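Small Bags, Small Jobs: Sorting a Desk by Pouch
Speaker notes, Motenitz community room, evening session

Running time is 40 minutes with questions. Slides advance on the clicker, spare batteries in the front pocket of my bag.

Opening

Say hello, check the back row can hear. Start with the drawer question: who has a desk drawer at home they have to shake before it will close? Wait for hands. Mine was like that for years. Pens, tape, two phone chargers, a stapler with no staples.

Say what tonight covers. Picking pouches, filling them, and keeping them filled the same way after the first month. We are leaving boxes and drawer dividers for the spring talk.

Why pouches

A box takes up the same room whether it is full or half empty. A pouch gets flatter as you take things out. It also goes in a bag, so the desk set and the travel set can be the same set.

Mention the Biltora office job. They had 200 loose items in one shared supply cabinet when we started. We sorted by task: mailing, labeling, sketching, small repairs. It came down to eight pouches on one shelf. People put things back because there was only one place for each thing to go.

Don't spend long on Biltora. Last time I talked for ten minutes about the cabinet and had to skip the zippers.

Choosing the pouch

Fabric first. A soft fabric folds and creases, and that is fine for pens and a short ruler. For scissors or a craft knife I want something stiffer, or a sheath on the blade.

Then shape. Long and flat is the one I use most. It lies on the table without rolling and slides in beside a notebook. The tall round kind looks good standing up, but the small things all end up at the bottom.

Then color. Pick one color per job and stick with it. Next slide is the powder blue one with a brighter teal edge down one side and the zipper seam along the other. Point out the teal. A strip like that is easy to spot when the pouch is in a pile with others, even when most of it is covered. There is a small white label sewn on as well. Sewn labels stay put much better than stickers, which peel off fabric.

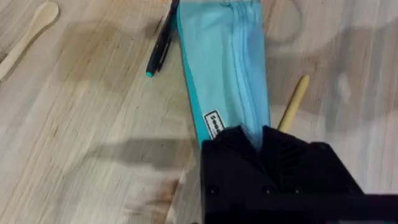 Filling it

Hold up the Mandska pouch and empty it on the table. Do this slowly so people can see.

One job per pouch. If a thing belongs to two jobs, buy a second one. A second glue stick costs less than the time spent walking back and forth.

Longest items go in first, against the side away from the zipper. Small parts go in a little bag of their own. Leave a third of the space free. A pouch packed tight is hard on the zipper, and the zipper is what fails first.

The Imai pouch I pass around has been opened and closed every working day for 2 years. Let them try the pull. Ask for it back before the break - I lost one this way in November.

Keeping it going

Empty every pouch once a season. Shake out the pencil shavings, test the pens, close it up again. Do it at the table where you use it, with the trash can next to you.

If something has gone unused through two of these checks, it goes back to the supply shelf.

Questions

Likely ones: washing (cool water, inside out, air dry, zipper open), ink stains (treat early, test a corner first), kids' pencil cases (same rules, fewer items).

Sign-up sheet for the spring talk is by the door. Stack the chairs before leaving, room has to be clear by 9.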